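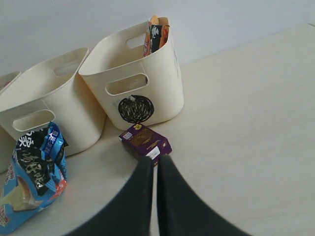 Courses > Household Organization > Unit 4 > Handout: Sorting Dry Goods and Snacks

Search this site Enter keywords Go

Handout 4: Sorting Dry Goods and Snacks
Instructor: Hanna Śliwiński
October 2021

Last week covered the refrigerator. This week is everything that sits on a shelf at room temperature and comes in its own wrapper: chips, crackers, cookies, tea, candy, single-serve packets. Bring the list you made for the Flatholm exercise. We will use it in the second half.

1. Terms

Primary packaging is what touches the food. A sealed chip bag is primary packaging.
Secondary packaging is what holds the primary packaging. A carton with wrapped pieces inside it is secondary packaging.
A zone is a place where one kind of thing goes. It can be a shelf, a drawer or one basket.
Facing means which side of the package you see when you reach for it.

2. Open baskets

For this unit we use plain plastic baskets with rounded corners and oval handle holes near the rim. Cream or white is fine. You don't need lids for sealed food. Jeltar and Brandetti both make something suitable, and so do plenty of others.

Line the baskets up against the wall at the back of the table or shelf and keep the front clear for sorting. If you sort in the same space where you store, you end up moving everything twice.

A basket needs a mark. A written label works, but a drawing or a scribble in black marker on the lower front works just as well if the household knows what it stands for. Put it low. Tall packets lean forward over the rim and will cover anything written near the top.

3. What goes in which way

Flat pouches and packets: stand them upright, tops above the rim. You can pick one out without lifting the others. If they slump, the basket is too wide for the number of packets, so move them to a smaller one or put a bookend in.

Puffed bags: these don't stand well. A bag full of air takes the room of several flat ones, and it creases and crumples as soon as something is pushed in beside it. Give puffed bags their own basket and lay them on their backs. Don't let the air out to save space - the seal is what keeps the contents crisp.

Small boxes: decide first whether the box stays. Keep it if the pieces inside are loose, or if the box is the only place with the date and ingredients. If it stays, it goes in with the long side down and the printed name facing up or out.

Imported snacks: go by the front picture and the shape of the package if nobody in the house reads the language on it. Many will have an extra sticker with the importer's information. Leave that sticker on. A QR code on the box may lead to product details, but don't count on it.

4. Order of work

Take everything out and put it on the table. Check dates. Group by package shape first, then by kind of food. Fill one basket before starting another and leave at least one empty until the end, for whatever didn't fit a group. Students usually want to fill all of them right away and then have nowhere to put the last few items.

The Nowicki reading (pages 46 to 83) sorts by kind of food first. Try it that way too and note which one took longer. For a small collection there isn't much difference.

5. Assignment

Pick one shelf or drawer of snacks at home. Sort it using section 4. Write 400 words on what you grouped together and why, and where you had trouble. Include a sketch of the baskets seen from above - boxes and arrows are enough. Hand in at the start of class 8.

If you share a kitchen, ask before you move other people's food.

Related handouts
Handout 2: Measuring Shelves and Drawers
Handout 3: The Refrigerator
Handout 5: Jars, Tins and Bulk Food
Reading list, Units 4 to 6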